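Ollel Community Workshop
Home | Guides | Tool Library | Membership | Contact
Search this site
Filed under: Storage and Small Parts

How to Sort and Label Small Parts for Shared Use

March 1, 2024

This guide applies to all members who deposit parts at the Cornska Street workshop. It takes effect in April and replaces the earlier sheet on drawer storage.

1. Clear a work surface and wipe it down. Bring only one category of parts to the surface at a time.

2. Separate parts by type first and by size second. Parts with attached leads are kept apart from loose hardware such as screws and washers.

3. Choose a container that is no more than 2/3 full when all of the parts are in it. Deep drawers are reserved for items longer than 13 cm.

4. Write the label before filling the container. State the type of part, the size or rating, and the date of deposit. Labels are placed on the short side, facing out.

5. Enter the container in the Bikness register. Any lot of more than 50 pieces is to be divided between two containers. 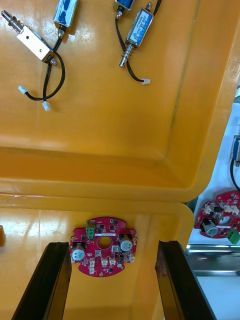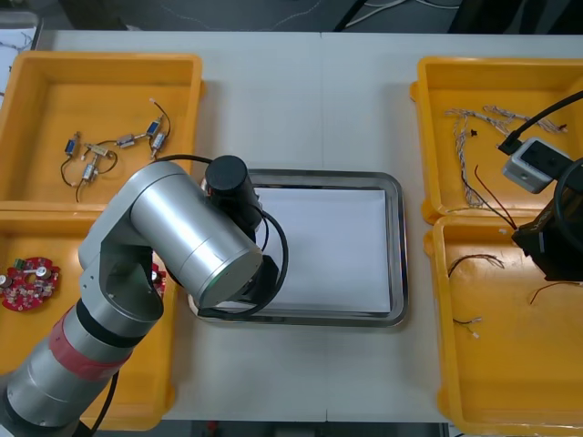 Solenoids and other small wired components

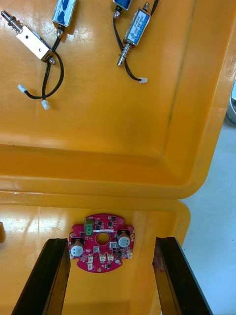
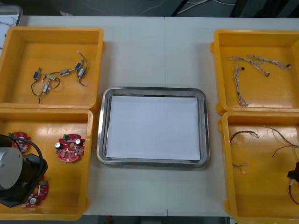 Labels should be checked every 3 months by the member responsible for the shelf. Faded labels are replaced in full, and handwritten corrections are not accepted. Parts with thin wires deserve particular care at this check. When such parts share an open bin, as the components in the second picture do, the wires tangle easily, and each lead should be coiled and tied before the bin is returned. Ties are kept in the Rathjen cabinet beside the register. Containers with no label are moved to the holding shelf, where they may be claimed until the next check.

Tags: storage, labels, small parts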